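Collecting Hand-Held Gripper Examples for Small Object Pickup
Kipchumba Odera, project report, February 3, 2022
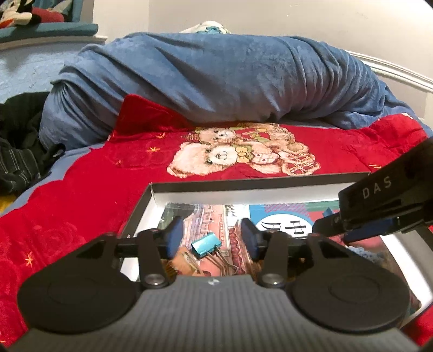
Figure 1. Gripper at the open box, with a teal binder clip between the fingertips and metal paper clips nearby.

1. Purpose
The Hindemari group needed examples of a person picking small office items out of a shallow box. My part was to record them and throw out the bad ones. Training was done by another student and is covered in a separate report.

2. Setup
I used the hand-held gripper with the blue rubberized fingertips. The camera is on the tool, so every recording shows the jaws and whatever is ahead of them. Sessions were done at home on ordinary furniture. In Figure 1 the box is on a bed, on a red plush blanket printed with teddy bears. A printed card lies inside the box under the clips, which gives the model a busy background to deal with.

3. Procedure
Each example starts with the gripper open and pointed at the box. I move in, close on one item, lift it, and set it down outside the box. Then I stop the recording. Items go back in by hand, in a new arrangement. I changed the background after every session.

4. Results
There were nine sessions. I kept 1,476 examples and rejected 74. Most of the rejects were recordings I stopped too early. In eight of them the box slid when a fingertip caught the rim.

Binder clips were easy to grip by the body and harder by the wire handles. Single paper clips were slow, and I often needed a second try. I kept second tries if the item was lifted in the end and labeled them "retry."

5. Problems
A bed is soft, so the box tilts when pushed. I left this in for the Giselach set but used a desk for Shahbazi. The two sets should not be merged without checking the labels.

6. Remaining work
Label check for sessions 6 to 9. Repeat the paper clip sessions in June with a deeper box.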